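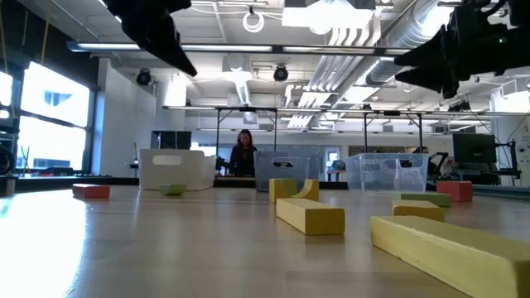
Getting people to agree on a reset rule for tabletop sorting has taken up most of my September, so I'm bringing it here in the hope that somebody has already been through it. We run two-arm block sorting at Tisevance, and the written procedure says the table has to be "randomized" between episodes. Fine, but what does that mean when you have three bins along the back and blocks in three colors? In the layout at the top the yellow arch is standing near the middle with a long yellow block right in front of it, and there's a small green piece sitting just in front of the white bin. One of my operators calls that a perfectly good start. Another says the green piece is too close to the bin and the whole thing should be laid out again. I can see both sides, and I'd love to have a sentence in the procedure that settles it for me.

The second part of my question is about people standing behind the bins while the arms are live. Our current wording is "stay clear," and you can guess how many readings there are of that.

– blockhead_tess

----

gantrygus wrote:

Welcome to the club, Tess! We fought over this one at Pendmont for a whole summer. What we ended up with was a printed sheet of 50 starting layouts, shuffled, and the operator sets up whichever one is on top of the pile. It sounds stiff, and I'll admit people grumbled for the first week or so, but the arguments stopped. Left to themselves, people put the blocks where the blocks are easy to pick up. They don't mean to. I do it too, and I wrote the sheet.

On the green piece, I would keep it. A gripper that only ever sees blocks out in the open isn't learning much about bins.

----

marisol_nava wrote:

I'm going to disagree with Gus a little, with affection. Printed layouts are lovely until you have more than 200 episodes to get through and everybody knows number 33 by heart. At Clondari we dropped ours and went to a keep-out strip instead. There's a line of tape in front of the bins, and no block may start with any part of it over the line. Everything on the open side of the tape is fair game, piled up, leaning, standing on end, whatever you like. New people understand it in a minute.

By that rule, Tess, your green one gets moved forward. So would the green piece be a "bad start"? No, I'd just say it's a start you can't repeat fairly, and that matters more to me when two shifts are being compared.

As for the people question, please don't leave it at "stay clear." Ours says where the feet go. Operators stand behind the yellow floor line whenever the arms are enabled, and if you need to cross it you say "hands in" out loud and wait to hear "disabled" back before you reach.

----

gantrygus wrote:

Marisol, fair point about number 33, ha. We did reshuffle between shifts but I won't pretend it fixed everything. I still don't like banning the space by the bins, though. Real shelves have clutter right up against them, and if you tape that area off you've tidied up the hardest part of the job.

----

prys_p wrote:

Can I come in from the other end? I'm the one who has to review the recordings, and my feelings about tape versus sheets are pretty mild. What I want is for the rule to say when a layout counts as finished. Half the trouble I see is somebody nudging one last block after the start signal. We wrote down "hands off the table, then start" and put the same words on a card at the station, and it cleared up more than any layout rule did.

Also, write down what happens when a piece drops off the table. Does the episode end? Does somebody put it back? We had both going on at once for a good while before I noticed, and I spent a very long Sunday sorting out which was which.

One more, and it's a small one. If your long blocks can poke out past the near edge of the table, decide whether that's allowed. I have seen that go both ways too.

Prys Pritchard

----

blockhead_tess wrote:

Thank you all, this is so much more than I hoped for. I think I'm going to try Marisol's tape on one station and Gus's sheet on the other and let the operators tell me which one they can stand. The "hands in" call is going into the procedure tonight no matter what – I read it out at the end of shift and everyone liked it.

Prys, the dropped piece question isn't covered anywhere in ours. I went and looked. What did you settle on?

----

prys_p wrote:

Episode ends, gets marked "dropped," stays in the set. We don't delete them. There was some grumbling about that as well.

----

kanaan_nightshift wrote:

We delete ours. Might have to rethink that. Does the mark go in the episode name or in a separate log?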